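双臂仿真单元维护记录,星期二上午

今天接着处理左爪夹粉色杆时的接触问题。场景还是 Grernumdale 走廊那一套,木地板,杆子从上面斜着下来,下端离地很近。

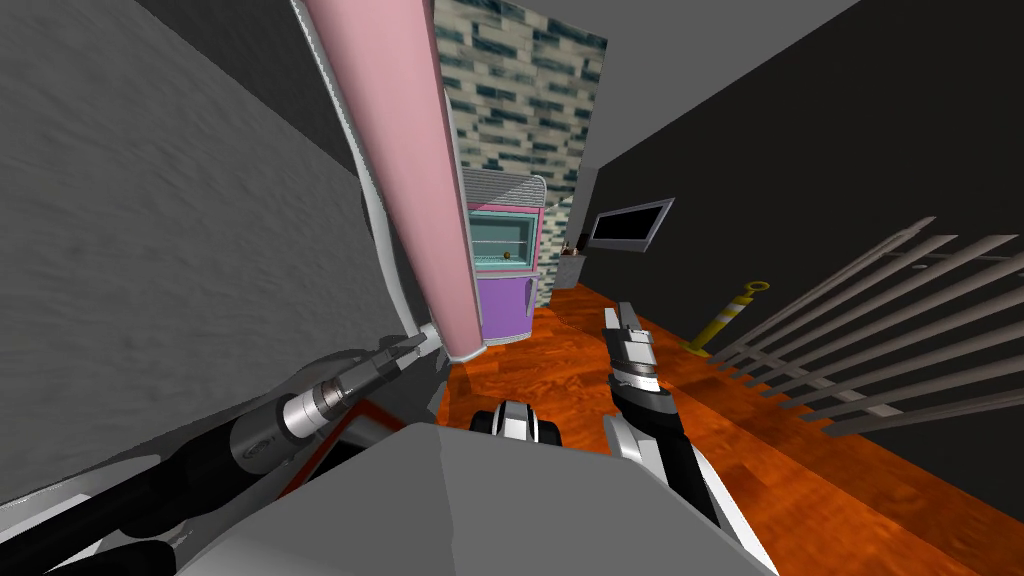
上周换了 Sutoser 的新版接触求解器以后,左爪一合拢就开始抖,指尖读数来回跳,控制器过一会儿就报力矩超限。右臂单独动作没有毛病,所以先不动右边,只查左边。

先看日志。报警都出在合拢之后的保持阶段,接近阶段很干净。保持阶段左腕的目标位置和实际位置差得不大,但速度项一直在正负之间翻。最初怀疑是手指的碰撞体和杆子圆头那一段互相穿透,把碰撞网格打开看了,圆头是用凸包近似的,面数偏少,棱比较明显,手指正好压在一条棱上。

处理步骤记一下,免得下次再翻聊天记录:

1. 停掉任务脚本,把左臂退回待机位,夹爪张开,保存当前配置为 left_before。
2. 杆子的碰撞体由凸包改成胶囊体,半径与外观网格对齐。原来的凸包文件不要删,Blackburn 那边的旧任务还在引用。
3. 夹爪保持阶段的刚度从 900 降到 427。阻尼先不改,一次只改一个量。
4. 重新加载场景,空载开合 5 次,看零位有没有漂。
5. 再跑夹持。

第 2 步做完单独跑了一轮,抖动小了很多,但还在。加上第 3 步以后,连续跑了 49 轮夹持,没有再报力矩超限。427 这个值是从 Irilero 夹爪的旧配置里抄过来的,没有认真推过,以后如果换更重的工件要重新调。

线缆的事。杆子左侧那根白色细线缆,底部往杆子根部弯进去,离夹持点不远。它原来带碰撞,和左爪手指之间会算出很小的接触力,平时看不出来,日志里能看到零星的尖峰。现在把线缆与左爪手指这一对加进了碰撞过滤表,线缆与杆子之间的碰撞保留。注意过滤表是按名称匹配的,谁要是给线缆改名,这条就失效了,而且不会有提示。

顺手检查了右边。右爪保持张开,空载,零位和上次标定一致。右侧栏杆加载的还是高精度网格,一条一条的细板全参与碰撞计算,很费时间。右臂现在的工作范围碰不到那里,已换成一整块斜板做碰撞体,外观不变。换完以后单步耗时明显下降,具体数没记,下次跑性能测试时补上。黄黑条纹的那根防撞柱本来就是圆柱碰撞体,没动。

中午重启了一次仿真服务,重启后左腕零位偏了一点。原因是启动脚本仍然读默认配置,没有读新存的那份。已改启动脚本里的路径,再重启,正常。以后改完配置一定要冷启动验证一遍,热加载看不出这种问题。

下午把摩擦系数也试了试,想看看能不能再稳一些。调高以后杆子夹得更紧,但松爪时会带着杆子下端晃一下,对后面的放开动作不利,改回原值。

还没弄完的:

左爪指尖的力读数在合拢瞬间仍有一个尖峰,时间很短,不触发报警。可能是合拢速度太快,也可能是采样和求解步长没对齐。先把合拢速度降一档试。

地板反光比较强,视觉那边反映过腕部相机里杆子圆头的边缘识别不稳。这个归渲染配置管,我这里没有改,已经写进交接单。

Blackburn 的旧任务要不要一起换成胶囊体,等他们跑完手头的批次再说。在那之前两份碰撞文件并存,加载前看清楚后缀。

当前配置存为 left_capsule_427,过滤表和启动脚本都已提交。明天先做合拢速度那一项。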